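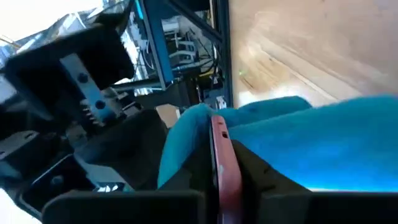

Our robotics club at Gudunley has been working on one task since December, wiping down a phone with two arms. The left arm holds the phone and the right one is supposed to bring the cloth to it. We use an old phone with a pink-red case and a turquoise towel, and the phone goes in sideways so the fingers close on the flat faces. If it sits too low in the grip, the cloth can't reach much of it. That took us most of a month to sort out.

The club meets on Thursday after the last class. We get the room until 7, and setup eats a good part of that. I'm on the left arm this term.

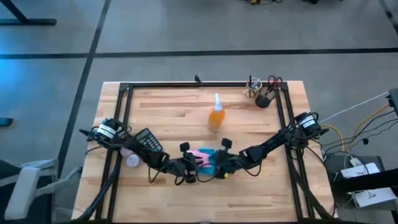

The rule we settled on is that a run only counts if both arms start from the rest position. Before that, people were saving runs that began halfway through, and they were no use to anyone. We have 318 saved runs now. The goal is 2,000 before the Mendance meet, which I don't think we'll make.

Last week we did 39 in one session, our best so far. We threw out four of them.

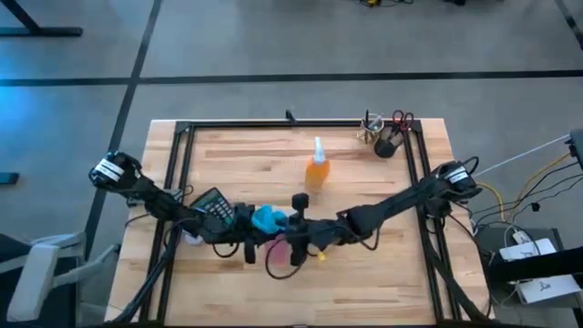
We also leave other things on the table while we work, like the spray bottle and the pen cups. The meet rules say the table can't be bare, and it's better to get used to that early. The team from Gallero does the same thing, but they change their layout every session. We tried that once and lost half the evening arguing over where things should go.

Next job is the cable on the right arm. I want to reroute it before we do any more long sessions.

Posted Thursday by the author of Left Arm Notes

This site uses cookies. By continuing to read you accept their use.

Contact | © Left Arm Notes | Back to top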